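**July 25, 2024**

# Ikico opens its simulated bin-picking demos to everyone

Hi all, Giorgia Donati here, and I've been itching to send this one out! As of today, Ikico is releasing Drulico, the set of simulated demonstrations we've been recording since May for our picking model.

Drulico covers 31 tasks, with 60 demonstrations of each (yes, I drove plenty of them myself, and my wrists would like a word). Every demo pairs the camera view with the arm's joint positions and the gripper commands. We kept the fumbled grasps too, tagged separately, so you can train with them or leave them out.

Leonardo Marras built the simulated workroom, and he's been fiddling with the lighting for weeks. "I wanted some of it dim and a bit annoying," he told me. "If the model only ever sees perfect light, it gets lazy." We'll be adding 13 more tasks once our friends at Prirkevetti finish checking the labels.

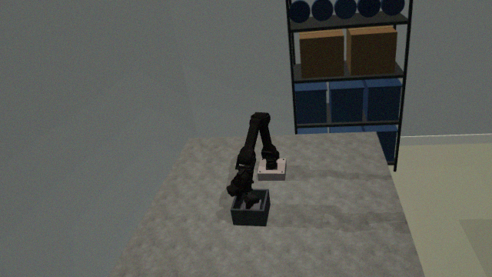
*The simulated arm reaching into the bin, with the storage shelves behind it. Render: Ikico.*

The download comes with the scene files and five short setup guides, all free for research and teaching. Want to try it, or tell us what's broken? Write to the Drulico team through the Ikico press desk and I'll get back to you myself!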